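Lostex Fitted Sheet – Deep Pocket, Khaki

Apr 5, 2024 | By the Vastow bedding desk
Reading time: 4 min

Search products, colours, sizes

The Lostex is a plain fitted sheet for deep mattresses. It comes in queen, king and super king, and in three colours: Khaki, Charcoal and Chalk. We have sold it since last September, when it replaced the older Urkent sheet in our range. The Urkent had elastic at the corners only. The Lostex has elastic the whole way around the hem, and the pocket is deeper.

The fabric is a cotton percale, 108 cm wide at the narrowest panel, with one seam on the super king and none on the smaller sizes. It is woven matt and has no sheen finish. New sheets feel crisp and a little stiff out of the packet. Wash once before use, on its own or with similar colours.

Khaki is the colour we get the most questions about. It sits between beige and green, and it shifts a good deal with the light in the room. Against a warm grey or beige wall it reads as olive. Beside clean white it looks closer to sand. If you are matching it to a quilt cover, order the swatch card first and hold it up in the bedroom at the time of day you use the room most.

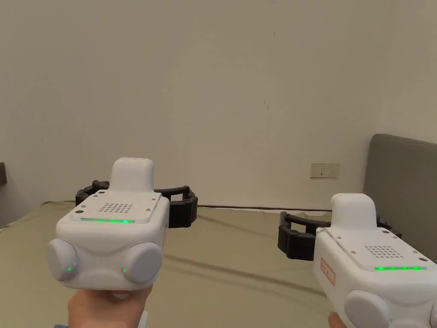 Lostex sheet in Khaki, on the olive side against a beige-grey wall.

The sheet works with most bed types, including slat bases, ensembles and beds with a fixed headboard. Fitting is easier if you can get at both sides of the mattress. If you can't, do the far corners first, kneeling on the bed if you have to, and leave the near side for last. Tuck the hem right under the mattress and run a hand along it to check it hasn't rolled.

Beds with padded headboards need a bit of extra care at the top end. The padding presses on the mattress and the hem tends to catch between the two. Pull the mattress down the base by a hand's width, fit the top corners, then push it back. 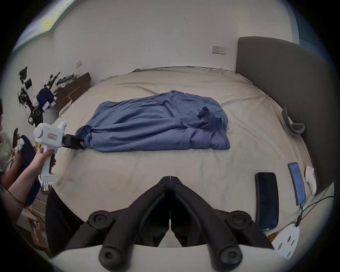 Colour transfer is the main thing to watch with the lighter shades. The Lostex is not treated with a stain guard, and dark or heavily dyed clothes can leave a mark, particularly when they are new or damp. Many people use the bed as a place to sort and fold the washing, and a blue garment stretched across a pale sheet like this one is fine so long as it is fully dry. Wash new denim separately a few times before it goes anywhere near the bed. If a mark does appear, treat it before the sheet goes in the dryer, as heat will set it.

Creasing is normal for percale. We do not sell the Lostex as a non-iron sheet and we would rather customers knew that beforehand. Taking it out of the machine straight away helps, as does line drying with the hem pegged and the centre hanging free. If you use a dryer, stop it while the sheet is still slightly damp and put it on the mattress to finish. A warm iron will take out what is left. Most of the creases across the middle will ease over a night or two of use.

A fitted sheet that is too big for the mattress will go slack along the sides. One that is too shallow will ride up and show the mattress below the hem. Measure the depth at the corner, with any topper in place, and allow a couple of centimetres for the tuck. If you are between sizes on depth, go up.
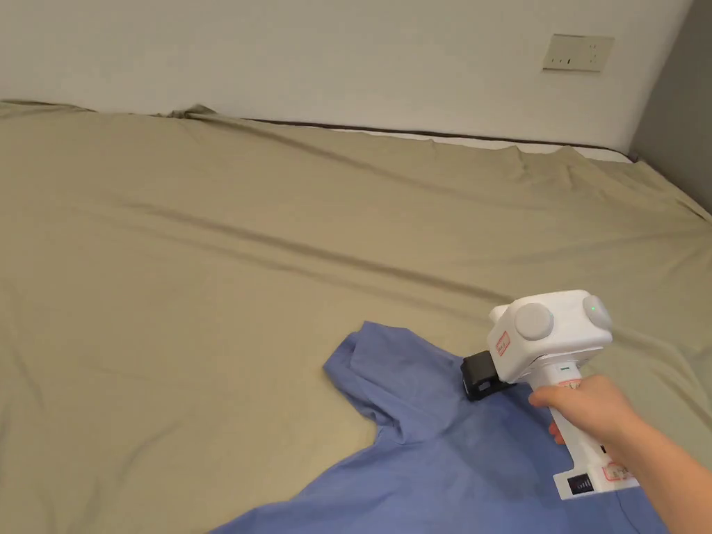 Words: Vastow bedding desk

The back edge, along the wall, is where a loose fit shows first. On a bed pushed into a corner it is easy to miss, and you may see the hem lift and a strip of white mattress come into view underneath, with the fabric dropping in small waves. Pull the bed out, refit that side and push it back. If it keeps happening, check the size on the label before anything else. We also stock the Gatchalian sheet clips, a set of 6, which hold the hem under the mattress and can be taken off for washing. They suit mattresses with a slippery cover.

Care
Machine wash warm, gentle spin.
Do not bleach.
Line dry or tumble dry low.
Warm iron if needed.

What's in the pack
One fitted sheet. The 2 matching pillowcases are sold separately, as is the flat sheet. The packet is made of the same cloth and can be used for storage.

Samples and returns
Swatch cards are free with any order and can be posted on their own for the cost of the stamp. We sent out over 700 of them last year. Unwashed sheets can be returned in the original packet within the usual returns period. Washed sheets can only come back if there is a fault in the seam, the elastic or the weave. Please include the care label number with your return form so we can trace the batch.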